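Udinance Help Desk
Ticket 219
Product: Prarkik power strip, white, color-coded sockets
Site: Kershaw, tiled bay
Category: Power / intermittent
Status: Closed
Opened: May

Problem as reported

The strip in the tiled bay cuts out. It can run fine all morning and then everything plugged into it goes dead at once. Pressing the reset button brings it back most of the time. Sometimes the button won't stay in and we have to leave it a while. It has been doing this for 2 weeks. We would like to know if the strip is bad or if it's the wall outlet, and whether we can keep using it in the meantime.

Reply from support

Please stop using the strip until we've looked at it. Unplug it at the wall, take everything off it, and send us the following:

- the maximum load printed on the label underneath
- a list of what is normally plugged in, and into which color
- whether anything else on the same wall outlet loses power at the same time
- any browning, melted plastic or burnt smell at the plug or the sockets

Don't open the strip. The case isn't meant to come apart, and opening it ends the warranty.

Update from site, 9:40 a.m.

Label says 2000 W max. No browning anywhere, no smell. The wall outlet stays live when the strip drops out. We checked it with a desk lamp, and the lamp stayed on.

Normal use is as follows. Pink: desk lamp. Light blue: phone and battery chargers. Yellow: Jarkach fan heater, marked 900 W. Green: whatever is needed that day, most often the shop vacuum or the kettle from the break room. We had a note on the wall saying which color was for what, but it came off the tile and was never put back up.

The strip is on the floor with nothing plugged into it.

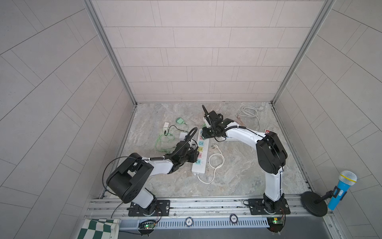
We also went over the cord by hand. No cuts in the outer jacket and no flat spots. The blades on the plug are straight. One of them has a dull gray mark near the tip, which wiped off with a dry cloth.

Reply from support

Thanks, that helps. Your wall outlet is probably fine. Two things could be going on, and the steps below should separate them.

The first is plain overload. The heater takes 900 W, and a kettle can take more than the rest of the strip has left. Please read the wattage off the kettle and the vacuum and add each one to the heater. Over 2000 W and the breaker in the strip is doing its job.

The second is a worn breaker that trips below its rating. That happens with strips that have been tripped a lot.

Test 1: Plug the strip back into the wall. Lamp only, in pink. Leave it on for an hour.
Test 2: Add the heater in yellow, on high. Another hour. Stay in the room.
Test 3: Move the heater to green and the lamp to yellow. Same again.

Write down the time if it cuts out, and touch the plug at the wall to see if it's warm.

Update from site, 2:15 p.m.

Test 1: no trouble.
Test 2: cut out after 25 minutes. Plug at the wall was cool. Strip case was a little warm at the switch end. Reset button would not hold for several minutes.
Test 3: cut out again, sooner than in test 2. Same warm spot at the switch end.

The kettle is marked 1500 W. Kettle plus heater is over the limit, so some of the earlier trips were our own fault. The vacuum label has worn off and we couldn't read it.

Reply from support

Agreed on the kettle. But the strip should carry a 900 W heater and a lamp all day, and it didn't in tests 2 and 3. Moving the heater to another socket made no difference, and the warmth is at the switch end, so we are treating the breaker as worn. It can't be repaired. A replacement strip of the same type is going out to Kershaw.

Please cut the cord off the old one before you throw it away so that it doesn't end up back in use somewhere.

When the new one arrives:

Heater goes straight into the wall outlet and stays there. Prarkik strips are not meant for heaters in everyday use, and we should have a note about that on the product page.
Kettle goes back to the break room.
Lay the cord out loose before you switch on. Don't wind up the spare length and leave it coiled under load.
Keep the strip off the floor when the tiles are mopped.

Update from site

Replacement received and plugged in. Lamp and chargers on it, vacuum in green when needed. No trips so far. Old strip has been cut and binned. Color note is back on the wall with better tape, heater line crossed out.

Fine to close from our side.

Closed by support
Resolution: unit replaced under warranty, loads moved
Related: product page note on heaters, requested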